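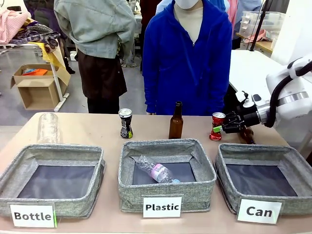 Sorting returned drink containers is low-paid standing work, and at the Skiltport depot it is done by hand at two belts. Our project asked what would change for the people at those belts if a robot arm took over part of the picking. Before we went to the depot we built a small version of the task on a tabletop, using the three classes the depot uses: Bottle, Plastic and Can. Each class has a gray fabric basket with a printed sign in front of it, and the items wait behind the baskets until the arm takes them. A water bottle with a pink and white label and a light blue cap goes under Plastic, an amber-brown glass bottle goes under Bottle, and an aluminum can goes under Can whatever its color. The gripper closes on a can from the side, and this turned out to matter for the layout, as explained in section 3.

Print this page
E-mail this page

Automation at a Hand-Sorting Station: Effects on Task Content and Staffing
By Baoshan Tang and Shufen Shao
April 22, 2021

1. Background

The Skiltport depot is run by Atdale, a regional recycling company. It takes in mixed drink containers from stores and schools. Loads are tipped onto a feed table, and sorters move each item into one of three bins. Glass is then sent out for crushing, plastic is baled, and cans are pressed on site.

Sorters work in pairs and trade sides at each break. The job has a written procedure of one page. Most of what the sorters know is not on that page. They recognize a half-full bottle by how it rolls, they pull out broken glass before it reaches the person downstream, and they slow the feed when a load is bad. None of these tasks has a name in the procedure, and none is recorded in the shift log.

Atdale is considering an arm from a supplier, Tronum, for one of the belts. The second belt would stay manual. We were given access to the shift logs for August and permission to interview the sorters on both shifts.

2. Method

The project had two parts.

The first was the tabletop trial. Items were placed standing or lying behind the baskets, and the arm was given one item at a time. We logged 1252 picks. For each pick we recorded the class of the item, its position, whether the grip held, and whether a person had to step in. An intervention was any case in which someone touched an item, a basket or the controls before the pick was finished.

The second part was a set of 11 interviews with sorters and shift leads. Each interview followed the same list of topics: what the person does in a normal hour, what goes wrong, what the person would hand over to a machine, and what the person would keep. Notes were read back to the person at the end and corrected where needed.

3. Results of the tabletop trial

There were 56 interventions. We put them in groups by cause.

The largest group was items lying down close to another item. The fingers need free space on both sides of the object. If a bottle leans against a can, the arm either pushes one of them over or stops. The side grip on upright cans was reliable when the space was there, so we widened the gaps in the starting layout. At the depot, somebody or something would have to make those gaps on the feed table.

The second group was glass bottles gripped too high. The neck is narrow, and a bottle held by the neck swings when the arm turns. Moving the grip point down to the body removed most of these cases.

The third group was classification. Clear plastic was the hardest class, mainly when it had no label. A clear cup gives the camera little to work with except its edges. Sorters do not have this difficulty, and several of them were surprised that we had recorded it as one.

We did not measure speed in a form that can be compared with the belt. The tabletop arm ran at a reduced setting for safety while people were standing near the table.

4. Results of the interviews

When asked what they would hand over, the sorters mostly named cans. Cans are light and they are the most frequent item, and the repeated reach is what they connect with sore shoulders at the end of a shift. Glass was named less often than we expected. Two reasons were given: broken glass needs judgment, and glass carries a small pay supplement that would be lost if the arm did the work.

The shift leads were more concerned with coverage. With a pair at each belt, one person can leave for a few minutes and the other keeps going. With one person and an arm, a stop in the arm is also a stop in the belt unless that person can clear it. Clearing it is a different job from sorting. It requires training, permission to open the guard, and a decision on who is responsible when the restart fails.

Several sorters raised the matter of pace. On a manual belt they slow the feed themselves. They wanted to know whether the arm would set the feed rate, and whether they would be allowed to change it. Atdale had not yet decided this at the time of the interviews.

5. Discussion

The trial and the interviews point to the same change. The picking motion moves to the arm, and spacing, checking and clearing stay with a person. In the present procedure these are side tasks. With the arm they would fill most of the shift.

We recommend that Atdale rewrite the procedure before the arm is installed, with spacing and clearing listed as tasks and given time. We also recommend that the arm start with cans only, that the feed control stay within reach of the sorter, and that the glass supplement be settled separately from the question of equipment.

6. Limits

The tabletop used clean, undamaged containers. Depot loads include crushed cans, wet labels and bags. The gripper on the Tronum unit is also wider than ours, so the spacing figures in our log should not be carried over. A trial with the Kang feeder, a vibrating tray that separates items before the pick, was planned but the tray was not delivered in time. The layout drawings and the interview topic list are held with the department copy of this report.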